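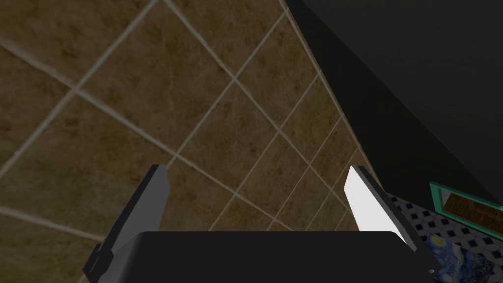

1. Monday, July 13, 2026. Set-up notes for the Flondunow cell, the simulated two-arm one. I rebuilt the hand configuration this morning after the scene update in March left us with two sets of joint limits. Old set deleted.

2. Start with both hands fully open and nothing between the fingers. Read the finger joints at rest, then write those values in as the open position. Do not type them in from the old sheet. The sheet was made for the previous finger model and is wrong for this one.

3. Contact settings next. Friction goes on the inner faces only. Before the rebuild it was set on the whole finger, so a part could hang off the outside edge and the log still called it a grasp. Josefina Mansilla found 446 of those in the old runs. All have been marked void.

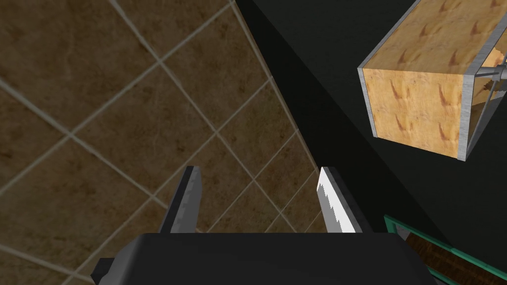
4. Look along the open fingers towards the floor and roll the wrist slowly. Check for jumps in the picture. A jump means the view is lagging behind the joints, and the usual culprit is the render rate being changed without the physics rate. Change both in the same file, save, restart.

5. Open and close each hand nine times at low speed. Compare the open reading at the end with the one at the start. If they differ, the drive damping is too low. Raise it a little and repeat the whole step.

6. Arms after hands. Load the home pose, then move one arm at a time to the table. Keep the other parked. I ran both together on the first attempt and spent an hour on a fault that belonged to the left wrist alone.
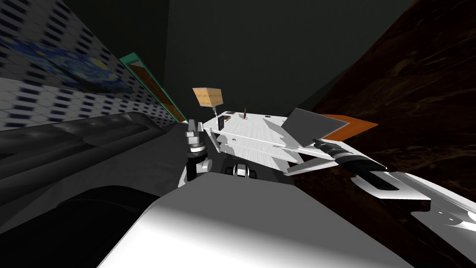
**Padalwood Cell Simulation, Claddale office**

7. Table check: reach for the cube with the left arm and the grey panel with the right, 600 steps each, no grasp. Watch the elbow near the end of the reach. Anything that touches the tabletop stops the run.

8. Settings are in the Becerra folder, file 756. Please copy it before editing. The collision shapes for the right forearm are still the coarse ones. I will swap them when Josefina has finished her runs.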